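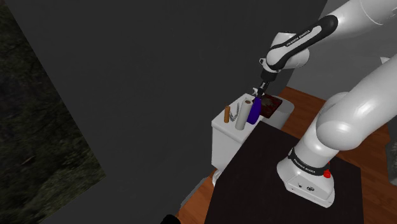 Call for participants: Sevimo comparison study on simulated evaluation of manipulation policies

Gremum, Poltau
Applications close Saturday, August 30, 2025

The Gremum manipulation group is looking for outside teams to take part in the second phase of Sevimo, a study of how well rankings obtained in simulation predict rankings obtained on hardware. Teams contribute trained policies for a single arm with a gripper. We run every policy in simulation and on the physical setup in Poltau, and report both sets of results under one protocol.

Background

Most groups choose between checkpoints using a small number of hardware trials. With success rates near the middle of the range, a few dozen trials do not separate two policies that differ by a useful margin. Simulation removes the limit on trial count but adds a bias of unknown size, and that bias may not be the same for all policies.

In the first phase, which ended in April, we evaluated six policies trained by our own group. The order of the policies in simulation matched the order on hardware except for one adjacent pair. Absolute success rates did not match: simulated rates were higher for all six. The gap was largest on tasks where the target stands next to another upright object and the fingers have little clearance. Randomizing textures and lighting changed the absolute rates but left the order unchanged.

All six policies shared an architecture and most of their training data, so the result says little about policies built in other ways. Phase two is meant to test that.

Method

The simulated task set, Chiu, has 1775 tabletop and furniture-height pick and place scenes in furnished indoor rooms. Each scene specifies the arm base pose, the object models with their poses, a target object, and a written instruction. Some scenes place the target beside or behind the table that carries the robot, so the arm has to reach past its own work surface.

Each submitted policy is run on the full set with 3 random seeds. A subset of 150 scenes has been rebuilt physically, with object positions set from printed templates and checked with an overhead camera before each trial. Trial order is randomized across policies. The operator does not know which policy is running, and success is scored from recorded video by a second person using a written rubric.

The main outcome is the rank correlation between simulated and physical success rates, with bootstrap intervals taken over scenes. Secondary outcomes are the per-task gap in success rate, agreement on failure type (missed grasp, wrong object, collision, drop in transit, timeout), and the number of simulated scenes needed before the ranking is stable. The analysis plan is fixed before any outside policy is run and will be sent to accepted teams.

Who can apply

Academic, independent and company teams are all eligible. A team may be one person. We particularly want policies that were not trained on simulated data at all, and policies that use planning or classical grasp detection in place of end-to-end learning. Work already published is acceptable.

What a team provides

- One or two policies, packaged as a container that answers observation requests over a local socket. A template is supplied.
- Inference on a single workstation GPU. Policies that call a remote service cannot be accepted, as the physical cell has no outside network connection.
- A statement of training data sources, including any simulated scenes used. Training on Chiu scenes is not allowed in this phase.
- A contact who can answer technical questions during integration.

Observations consist of color images from one fixed camera and one wrist camera, joint positions, gripper opening, and the instruction text. Actions may be joint position targets or end effector displacements. Depth is available on request but must be declared in the application, and results for policies using depth will be reported separately.

What a team receives

- Per-scene results and video for its own policies, both simulated and physical.
- The pooled results for all policies, under code names, before publication.
- Co-authorship of the study report for up to two members per team, if they want it. Teams may stay anonymous in the report, but results cannot be withdrawn once the physical trials have begun.

There is no fee and no payment. Weights remain the property of the team and are deleted from our machines after the report is accepted.

How to apply

Send one page in plain text or PDF giving the policy type, approximate model size, action format, camera inputs used, and training data. Videos are not needed. If more eligible policies are offered than the cell can run, selection will favor variety of method over reported performance.

Applications and questions go to the Sevimo desk at Gremum, with "phase two" in the subject line. Accepted teams receive the container template, the camera calibration files and a small set of practice scenes that are not part of the evaluation.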